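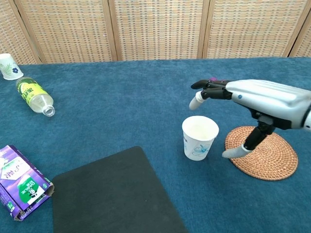

Robotic hand over a paper cup, woven coaster next to it.

Home Data Docs Changelog Contact

# grutach-stump-speeches

Transcripts of campaign speeches and town hall remarks from the Grutach mayoral race, first round and runoff. Put together in February by the Wysocka desk. Still rough in places.

## What's in it

- 1,876 speech segments, one row each
- 501 of those hand-checked against the audio
- 2 rounds of voting covered
- plain CSV, UTF-8, comma separated

Segments run until the speaker changes or there's a long pause. Long answers got split, so check `part_no` before you count anything.

## Columns

`seg_id` — unique, don't sort by it, order is not time order
`round` — first or runoff
`venue` — as printed on the campaign flyer. Spelling varies
`speaker_role` — candidate, moderator, audience
`topic` — see below
`text` — the transcript
`checked` — yes / blank

No audience names. If someone introduced themself at the mic we cut it.

## Topics

Tagged by hand: housing, buses, schools, taxes, policing, the Flornham bypass, other. One tag per segment, which is a pain when a candidate goes from bus fares to the bypass in the same breath. We took whichever got more words. Disagreements not recorded, sorry. 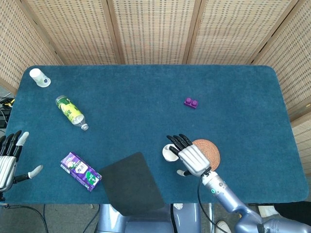 Silver robot hand reaching down by a small white cup on its side.

## Known problems

- Runoff debate audio is bad for the first few minutes. Lots of [unclear]
- Applause marked in the first round only
- more than 1,000 segments have no venue district, working on it
- a few duplicate rows from the Stemeck hall meeting. Drop on `text`, not on `seg_id`
- "policing" and "other" overlap more then they should

## Use

Fine for teaching, reporting, text analysis. Please don't quote unchecked rows as what a candidate said — go to the audio first. Not a poll, not a sample of voters, and smaller campaigns held fewer events so they get fewer rows.

## Fixes

Send a patch with the seg_id and the corrected text. One fix per line. Timestamps comming in the next version.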